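We use cookies to remember your reading preferences. Accept all | Manage settings

4. Collecting demonstrations

4.1 Operators and interface

All demonstrations were recorded by remote control. The operator sits at a desk facing the workcell and holds two small leader arms, one per hand, whose joints are read and sent to the matching joints of the follower arms. No inverse kinematics is involved. A foot pedal starts and stops a recording, so both hands stay on the leaders.

We tried guiding the follower arms directly by hand before settling on this setup. Two problems came up. The operator's forearms covered the trays in the fixed camera view for a large part of each episode, and the joint torques recorded while a person was pushing the arm were of no use for training. With the leader arms both problems go away, but the operator loses the feel of contact. New operators pressed the gripper fingers into the tray floor during their first sessions. We did not add force feedback. Instead we limited the downward speed near the table and asked each operator to practice until they could finish 5 episodes in a row without a stop.

Practice episodes were thrown away. The sets described below contain only episodes recorded after an operator had passed this check.

4.2 Task

The task is called Okwood in our logs and in the released files. Blocks start in two side trays and must end up in a shared container between them. The left arm works from the left tray and the right arm from the right tray. Each arm may enter the space above the container, and the operator has to decide which arm goes first when both are ready.

The instruction given to operators was short: move the blocks into the middle container, one per grasp, and do not push blocks along the table. We gave no rule about the order of colors or about how the blocks should lie once released. This was on purpose. An earlier set, Rilon, asked for neat rows, and operators spent more than half of each episode making small corrections that the policy then copied at the wrong moments.

Start layouts were set by a second person, who tipped the blocks into the trays by hand and did not straighten them. The number and color of the blocks changed between sessions.

4.3 Two-arm timing

The hardest part of the task to teach is the wait. When one gripper is over the container the other should hold still above its own tray, or use the time to line up its next grasp. Good operators do the second without thinking about it - they look at one arm and let the other drift into place. Less practiced operators freeze the idle hand completely. Both habits show up in the data, and a policy trained on a mix of the two tends to hesitate.

We labeled each episode as overlapping or alternating, using the share of time steps in which both arms were moving. Labels were computed from joint speeds and spot-checked by Chibuzor Edet, who also recorded the practice videos for new operators.

4.4 Size of the set

The main set holds 2000 episodes. A further 600 were recorded later with the container moved a short distance from its usual place, and these are kept apart for testing. Episodes in which a block left the table were dropped. Episodes with a missed grasp followed by a second try were kept, as were those where a block was let go too early and picked up again inside the tray. We found these useful, and removing them made the trained policy worse at recovering.

Each episode stores the joint positions of all four arms, the gripper openings, and the fixed camera stream. Leader positions are used as actions and follower positions as state. The two differ most during contact, when the follower lags behind its command, and mixing them up was the most common error among people who tried our early files.

Figure 4 gives a view of the workcell with both grippers at the side trays.
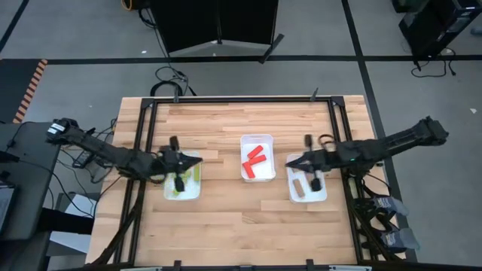
Figure 4. Okwood task. Each arm is at its own tray; three red blocks lie in the shared container.

4.5 Replay check

Before training, we replayed a sample of episodes on the real arms with the blocks placed by hand to match the first camera image. Replay is open loop, so small placement errors matter. It was still a quick way to find faults in the recordings, mainly dropped packets and a clock offset between the left and right leaders. The offset was fixed in software following the method of Bălan, and the affected episodes were shifted and checked again.

Comments (3)

jointspace: Did you try training on follower positions as actions for comparison? We did it by accident once and the gripper never closed all the way.

m_teleop: Same here. The extra squeeze is only in the leader signal.

rkb: Are the alternating/overlapping labels in the download? I can only find the joint files.

Contact | Copyright Dunard Lab | Back to top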